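Tudano Task Runner: Set-up Guide
Section 6. Teaching the sorting task on a two-arm station

November 29, 2025
By Corentin Baudry

By now you should have both arms talking to the Tudano server and the camera streams showing up in the viewer. If one of the streams is missing, please go back to Section 5 before you carry on, as everything from here leans on the cameras agreeing with one another, and it's a dull afternoon when they don't!

The task we'll set up is the one we use for all our own training days: one arm holds a drink can, the other stays open and ready, and the planner picks one of three coloured bins (pink, green or light blue) as the place to drop it.

6.1 Loading the scene

1. Open the Gama editor and choose New scene, then Table, two arms.
2. Put the bins in a row towards the back of the table, pink on the left, green in the middle and blue on the right, as seen from the fixed camera.
3. Press Detect. Each bin should get an outline and a colour name. Rename them if you like, but keep the names short and without spaces.
4. Save the scene. The editor gives it a number (ours is 1077, and you'll see it in the log lines further on).

Note: Thibault Hoarau, who wrote the detector, asks me to remind everyone that the wrist cameras see the row at a slant, so one bin may overlap the next or run out of view. The fixed camera decides the order; the wrist views only refine the positions.

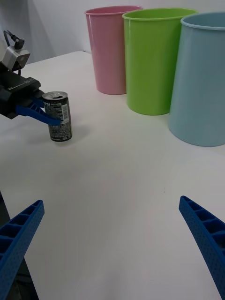 6.2 Setting the grasp

5. Select the holding arm and open the Grasp tab.
6. Set the grip height to the middle of the can. Grippers with soft, ribbed fingers will wrap a little, so start with a closing force of 8 and go up one step at a time.
7. Set the other arm to Open, wait. It keeps its fingers apart and holds its pose until the planner calls for it.
8. Press Check grasp and wait for the green tick.

Caution: Opened cans dent far more easily than you'd think. Use empty ones, and if you see the sides giving way, stop and lower the force before trying again.

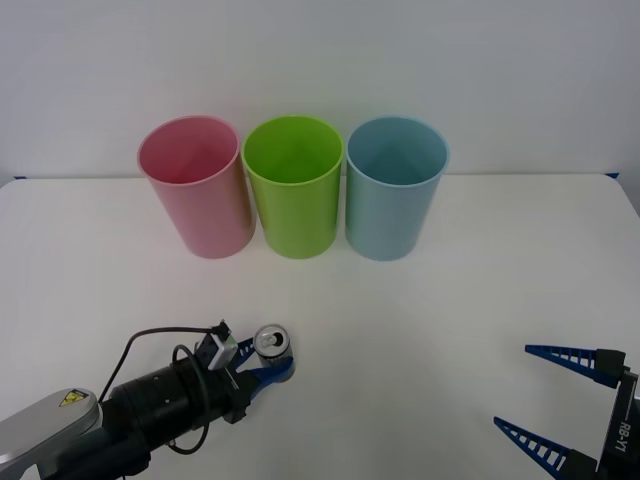

6.3 Planning the drop

9. In the Plan tab, choose a target bin by name.
10. Tick Keep arms apart. With this on, the planner treats the waiting arm as an obstacle, fingers and all.
11. Press Preview. A dotted path appears over the fixed view, and you can drag any point on it that passes too near a rim.
12. Run the plan at low speed the first time, with one hand by the stop button.

Caution: Preview knows nothing of loose cables. Have a good look at the slack round each wrist before you press Run.

If the log says "scene 1077: target hidden", the held can is most likely blocking a camera's view of the bin. Raise the arm a touch and press Detect again. Error 73 means the scene was edited after the plan was made, and a fresh Preview clears it.

Vaughn Benavides rewrote the path smoothing in March, so plans saved before then will open but need to be previewed again. Saving over the old file is fine.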